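Le 18 juin 2023

Je suis rentré de chez Roswitha par la petite route, celle qui coupe par les bois. L'itinéraire principal fait gagner du temps, mais il longe la zone commerciale et j'en ai assez de cette zone commerciale. J'avais 77 kilomètres à faire, un thermos de café, et dans le coffre les 3 caisses de livres que Britta Wegener me demandait de récupérer depuis le printemps.

La première partie est presque toute droite. Les arbres sont hauts des deux côtés et on roule longtemps avec la même perspective devant soi. Il n'y a pas beaucoup de circulation, quelques voitures en face, en général des gens du coin qui connaissent la route et ne traînent pas.
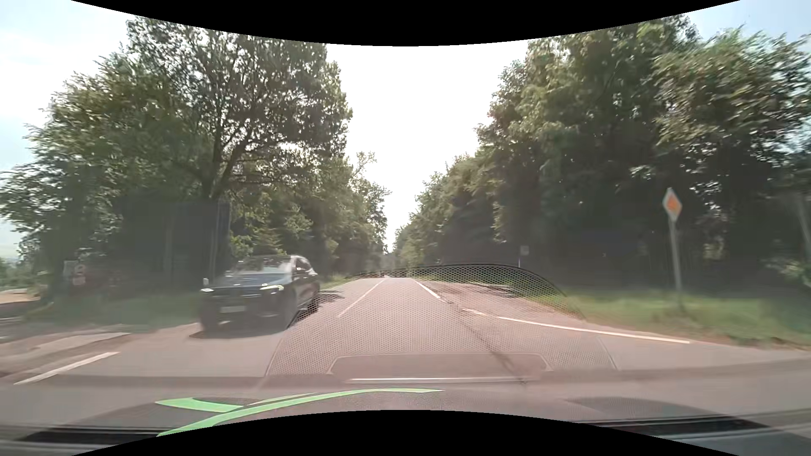
J'avais fait le plein avant de partir, à la station où le café est mauvais mais où il y a toujours de la place pour se garer. J'ai vérifié la pression des pneus par la même occasion. Avec les caisses, l'arrière était un peu bas, alors j'ai regonflé. Volker Ostermann m'avait conseillé de répartir le poids et de caler les livres contre les dossiers, ce que j'ai fait. Rien n'a bougé du trajet.

Sur ce genre de route, je me tiens en dessous de la limite. Je regarde surtout les bords. Le passage de l'ombre au soleil fatigue les yeux, on ne s'en rend compte qu'au bout d'une demi-heure, et le pare-brise n'aide pas. Le mien prend des reflets dès que la lumière vient de face. Je le nettoie à l'extérieur toutes les semaines et j'oublie presque toujours l'intérieur – c'est pourtant là que se dépose le voile gras. Il faudra que je m'en occupe avant juillet.

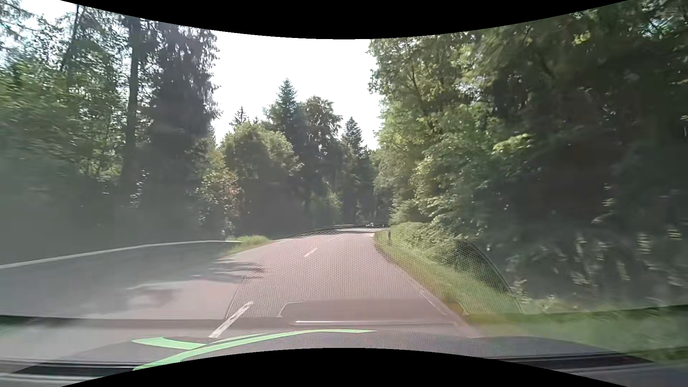 *La route dans les bois, avec les reflets du pare-brise dans la moitié basse.*

Je me suis arrêté une fois, sur un chemin forestier, pour boire le café et appeler Ute Lindemann. Elle voulait savoir si j'avais pensé aux atlas. J'y avais pensé, ils étaient dans la caisse du dessous. Elle m'a parlé de son déménagement, qui est repoussé, et de l'étagère qu'elle veut me donner. Je n'ai pas la place, mais j'ai dit que je mesurerais le couloir.

Ensuite il y a les virages. Je les aime bien, à condition que personne ne me colle derrière. Je freine avant, je garde ma droite et j'attends de voir la sortie pour reprendre un peu de vitesse. Mon père faisait le contraire et nous étions tous malades à l'arrière.

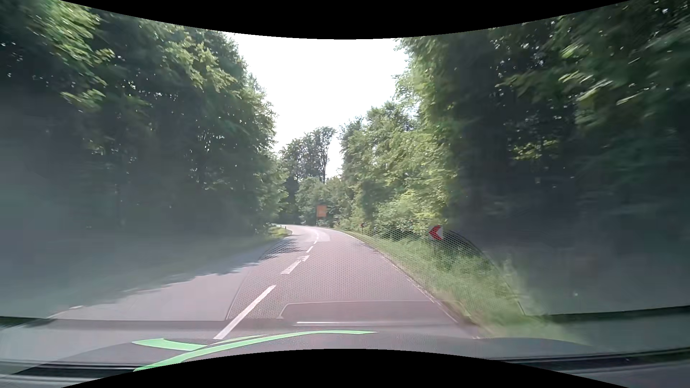 Je suis arrivé en fin d'après-midi. Les caisses sont dans l'entrée, il y a 58 livres en tout d'après la liste de Roswitha. Britta passera les chercher quand elle aura récupéré sa voiture. En attendant, j'ai sorti un des atlas pour retrouver la route que j'avais prise. Elle y figure en trait fin, sans numéro.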